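Workshop Tips: Handling and Storing Loose Processors

Filed under: Bench, Small Parts, Things I Have Dropped

There are two kinds of people who keep old computer processors in the house. One kind has a business reason. The other kind took apart a dead desktop in August, couldn't bring himself to throw away the one part that looked expensive, and now has a coffee mug full of them. I was the second kind for years. The mug had a hairline crack and a souvenir lighthouse on it.

What follows is how I do it now. Most of it I got from Soledad Maldonado, who ran the repair counter at Gaete until they turned it into a place that sells phone cases, and some of it I got by ruining things.

Before you touch anything

Clear more bench than you need. A processor is small, but the cooler that came off it is not, and neither is the smear of gray paste that will travel to your elbow and from there to the refrigerator door. I put down a sheet of plain printer paper. It shows up every crumb of grime and you can fold the whole mess into the trash afterward.

Wash your hands and dry them properly. Then touch something grounded and metal, like the bare case of a computer that's plugged in and switched off at the back. If you own a wrist strap, wear it. Mine cost less than lunch and spent its first two years in a drawer, protecting the drawer.

Take off the wool sweater. I know it's cold out there.

Getting it out of the socket

Run the computer for ten minutes first if it still runs, then shut it down and unplug it. Old paste sets up like bathroom caulk, and a little warmth softens it. Twist the cooler gently, a few degrees left and a few degrees right, before you lift. If you pull straight up on an older board with pins, the processor may come along for the ride, still glued to the cooler, and you'll get to find out how many pins bend at once.

If that happens, slide dental floss between the cooler and the chip and saw slowly. Unflavored. The mint kind works too but your bench smells like a hygienist until Thanksgiving.

Lift the lever all the way. People lift it most of the way. Those people write to me.

Holding it

Edges only. Two opposite edges, thumb and finger, and as little squeeze as will keep it off the floor. The metal lid on top can take a fingerprint without complaint, although you'll have to wipe it before you put new paste on. The underside can't be wiped with a shirt. It has pins or it has flat contacts, and either way you should treat it like the wet side of a freshly painted door.
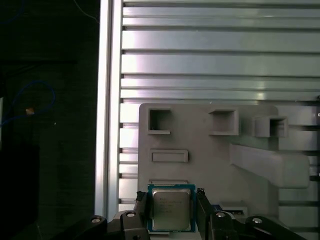
The trouble with edges is that they don't give you much to hang on to, and the natural response is to grip harder. Resist that. If the chip feels as though it's sliding, lower it to the paper, let go, and start over. Setting it down costs you four seconds. I once saved those four seconds and spent an evening under the workbench with a flashlight, where I found the processor, a dime, and a drill bit I had accused my brother-in-law of stealing.

Bare, dry fingers are fine for most of us. Thin nitrile gloves are better if you run sweaty. Tweezers are a bad idea unless they're made for the job, and kitchen tongs are a worse one, whatever you've seen at somebody's house.

Keep track of which corner is marked. There's usually a little triangle or a notch, and it matches one on the socket. Point it the same way every time you set a chip down and you won't have to squint later.

Cleaning off the old paste

Rubbing alcohol, the strongest the drugstore has, and coffee filters. Paper towels leave fuzz. Toilet paper leaves a great deal of fuzz. Dampen the filter, not the chip, and wipe from the outside in so you aren't herding gunk over the side. Turn to a fresh patch each pass.

Do not scrape with a razor blade. Do not scrape with a house key. An old plastic library card is acceptable for the thick stuff, and gives you something to do with an old library card.

If paste has crept over onto the circuit-board edge, a cotton swab with alcohol will get it. Take your time at the corners. Let it all dry for a few minutes before it goes into storage, and resist blowing on it. You are damper than you think.

Where to keep them

Now for the mug. A mug is wrong for every reason you can think of, and so are sandwich bags, Altoids tins and the pocket of a fleece vest. Chips rub against each other, pins bend, and ordinary plastic builds up static all winter.

Best is the plastic clamshell the processor was sold in, which you threw out. Second best is a replacement clamshell. The ones I buy are sold under the name Trisberg and come in a sleeve, and they snap shut with a click you can hear across the garage. Check that the size matches your chip, as one that's too roomy lets it rattle.

Third best is conductive foam, the black kind, cut to fit a shallow box. Pinned chips press lightly into it and stay put. For the flat-contact kind, slip each one into an antistatic bag first.

For the box itself I like something with separate square compartments, one chip to a compartment. I've used a Hendside drawer insert for a while now, lined with the foam, and my only complaint is that it's very slightly too wide for the drawer it was advertised to fit. A few strokes with a file took care of that. Emiliano Urrutia uses an egg carton with antistatic bags in it and has had no trouble at all, a fact he brings up.

Compartments should be deep enough to keep a chip from hopping next door when you yank the drawer, and shallow enough to get two fingers in. Many organizers fail on the second point. If you have to turn the tray upside down to get something out, you've bought a maraca.

Labeling

The print on the lid is tiny and it fades or gets wiped off along with the paste. Write the model down before you clean. I put three things on the label: what it is, what it came out of, and whether it worked last time. The last one is the one you'll want. "Fast one, I think" was on a label of mine for years and has never helped me with anything.

Stick the label on the case or the compartment. Never on the chip. Masking tape goes brittle and falls off, so use painter's tape or a proper label maker. Mine is a Lendavow and it beeps, and I've learned to live with it.

Bent pins

Most can be saved. Use a mechanical pencil with the lead taken out, slip the tip over the pin, and ease it upright a little at a time. Good light, reading glasses, no coffee. A pin that has been bent twice usually won't stand for a third.

If it's the socket pins that are bent, on the boards that have them there, put the dust cover back on and sleep on it. I have straightened one successfully. I have also straightened one unsuccessfully, and that board is now a trivet.

Next month: what to do with the screws that were left over.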